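January, still in pajamas at 9 and I don't care. I finally started on the back room, mostly to shame myself before Yayra comes to stay. First job was getting the big white appliance out from wherever I'd shoved it, and thank goodness for wheels - I could not have lifted that thing.

I went over the front with the brush end of the vacuum, all those little holes, row after row after row (there must be 1,000 of them and I swear each one had its own private stash of dust!). Then a damp cloth over the top, and then I got bored and made toast.

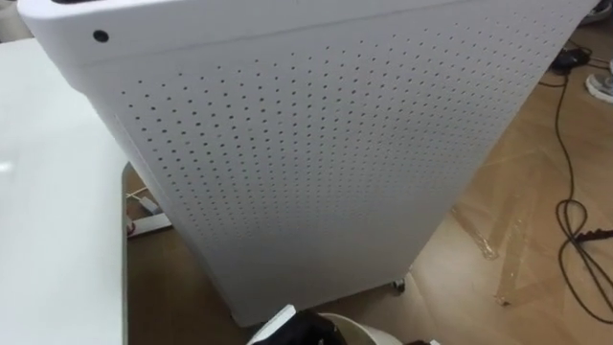
The cables are the next headache. I keep meaning to get some of those clips Haruna uses, the ones from Pondis, and stick everything up under the table so I can mop without fishing around for wires. She paid 31 dollars for hers, which seems like a lot for clips, but her floor looks so good. Mine would too - I do love the wood in there when it's clean.

Anyway, plastic still to throw out, and I want to try the table along the other wall tomorrow. Yayra says she doesn't mind where she sleeps. She will when she meets that mattress. Must call Mom back too.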